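Kotard is giving away 500 sample boxes this July, and I've already put my name down

Morning, bargain hunters! I've got a good one for you, and it won't cost you a penny, not even the postage.
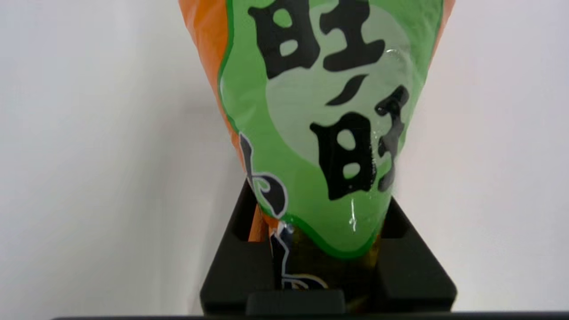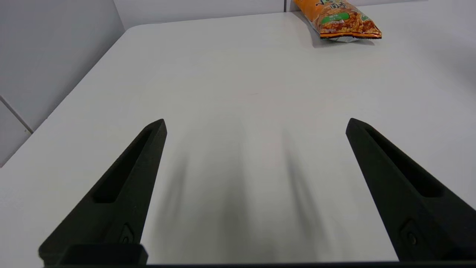 Maricruz Rosales
Freebies and Giveaways Editor

So, Kotard. If you've been reading my bits for a while you'll know I have a soft spot for them, mostly on account of the tea towels I got out of them last spring (still going, slightly pink after an accident with a red sock). They've teamed up with Pimico and Leone for a summer box, and 500 of them are going out free to people who sign up through the Kotard page before the end of the month.

What do you get? Each box has a full-size bottle of Pimico washing-up liquid, two Leone sponge cloths, a little tin of Leone hand balm and a voucher for money off your next Kotard order. I rang up to ask whether the voucher has a minimum spend, because I've been caught like that before, and it does: you have to spend £20. Fair enough, but you don't have to use it and the rest of the box is yours either way.

You need to be over 18 and have a UK address, and it's one box per household, so don't go putting the dog down as well. The form wants your name, address and email. There's a box at the bottom already ticked for the newsletter, and you can untick it and still get your freebie. I did, and my confirmation came through by teatime.

Some 181 had gone when I spoke to them, and that was before lunch, so I wouldn't hang about. Boxes go out second class and they're saying two to three weeks. If yours hasn't turned up by then, reply to the confirmation email and leave the phone line alone, as it's one poor woman on her own in there!

There's a bigger prize too. Everyone who signs up goes into a draw for a Nesik steam mop, with 59 runners-up getting a bundle of Leone cloths. You can have a second entry if you share the Kotard post and tag a friend in the comments. I'm in two minds about the tagging thing, my sister has threatened to block me, but it's there if you want it. Winners get an email, and Kotard say they'll never ask for bank details, so if you get a message wanting your card number to "release" your mop, bin it.

I've wanted one of those mops since we had the kitchen floor done, so obviously I'm hoping you all forget to enter. Links are on the freebies page as usual, and if your box turns up before mine, tell me what the hand balm smells like. They wouldn't say!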